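Zerkix (network protocol)

Zerkix is a link aggregation protocol that joins two or more wired connections between a switch and a server into a single logical link.

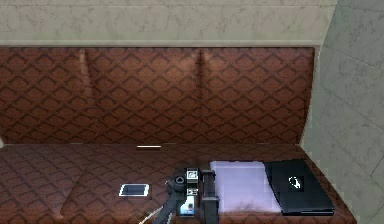 According to a comment on the Liltanetti mailing list, the protocol "is easy to set up but slow to notice a dead cable," a complaint that led to the shorter timer in version 2. The original timer waited 40 seconds before traffic moved to the remaining ports.

Operation

Each device sends a short status frame on every member port. A port that misses 2 frames in a row is marked down and its traffic is shared among the others. Frames belonging to one session always use the same port — this keeps them in order but limits a single file transfer to the speed of one cable.

Implementations

The reference version, Kallham, was released in January and contains 2,415 lines of code. Lục, a smaller version for home routers, leaves out load balancing and supports failover only. The two can share a link if both are set to passive mode.

See also
Port trunking
Failover
Spanning tree

Last edited May 6, 2022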